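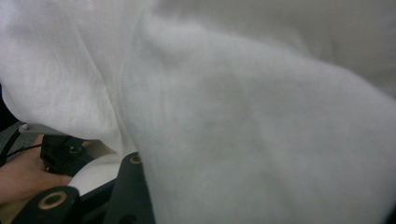 ## Cusley textile open day: visit notes

Saturday, December 9, 2023

The Cusley finishing plant opens its cloth side to visitors once a year. The tour covered goods-in, the wash and dry line, inspection, and the folding room. Access to the dye kitchen was closed for the day. Groups were limited to 7 people, and ear protection was issued at the door.

### Goods-in

Unfinished white cloth arrives on rolls from two suppliers, Stando and D'Amico. Each roll carries a paper ticket with the lot number, width, and length. The Stando rolls on the rack were marked 660 meters and the D'Amico rolls 333 meters. The shorter rolls go to the small washer, which has a lower maximum load. Lots are not mixed at any stage, as shrinkage differs between suppliers and a mixed batch cannot be trimmed to one setting.

### Wash and dry

The wash line was running during the visit. Cloth passes through the bath in open width, is squeezed between rubber rollers, and enters the dryer on a pinned frame. Our guide gave the target moisture at the exit but asked that it not be published. The dryer was replaced in September and is the quietest machine in the building. Lint is drawn off through a duct in the roof and collected in bags at the rear wall.

### Inspection

Inspection is done by eye over a lit table. Faults are flagged with a colored thread at the selvage and entered on the lot sheet. The usual entries are slubs, oil spots, and pulled yarns. A roll with too many flags per 1,000 meters is downgraded and sold as wiping cloth.

Soft white goods are harder to check than the printed ones. A matte, slightly fuzzy surface scatters light, and where the cloth is bunched, a shallow crease and a change of shade look much the same. Close up, a single piece can run from bright white to gray across one rounded fold, with fine lint over all of it. For this reason the shade check is carried out only on flat cloth.

### Folding room

Most of the questions came up here. The finished pieces are folded by hand on padded tables, first lengthwise and then in thirds, with the hem to the inside. Visitors were allowed to try it. The common mistake is to lift the cloth from the middle: it drapes over whatever is under it, the edge tucks in below, and the piece has to be shaken out and laid flat again. Lifting by two corners avoids this.

Folded stacks go to a Hirko press for a short flattening cycle before banding. The press takes one stack at a time and sets the pace for the room.

### Practical points

- Entry is free, but places must be booked through the plant office.
- Parking is on the north side, with the entrance through the second gate.
- Closed shoes are required. Loose scarves must be left in the cloakroom.
- The tour lasts 90 minutes, most of it standing.
- Seconds are sold by weight at the exit, cash only.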